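Sorting line trial, what happens to our hours?
Forum: Warehouse and Packing Workers

kelpie_59
Posted March 25, 2025
Our site is getting a Zollden sorting cell for the small-goods line. We have 162 people on the books and 110 of them pack or sort by hand. Management says no job losses until November. Has anyone been through this?

tuckerbag
Yes, at Rocha. Seven of us moved from packing to clearing jams and checking labels. Same pay, but the late shift went and so did the loading on it.

ninepallets
I took paid work on the training side, doing household tidying with the hand-held grippers. It's slower than using your fingers and your wrists notice. 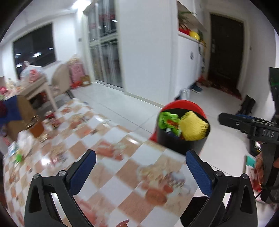

Table clearing, evening session. Fruit net and wrapper in the black container.

kelpie_59
So you're teaching the thing that replaces us?

ninepallets
Maybe. The rent was due either way. Soft stuff like nets and plastic bags is what I find hardest to pick up with them.

tuckerbag
I don't buy that as comfort. Rocha told us soft bags would always be done by hand, and the cell was handling them within the year.

dockside_oma
Disagree a bit. At Ustaswood the lifting got easier and my shoulder is better for it. What got worse was the pace — the machine sets it now. Ask for the break times in writing.

kelpie_59
Will do. Tremau is doing the install, if anyone has dealt with them.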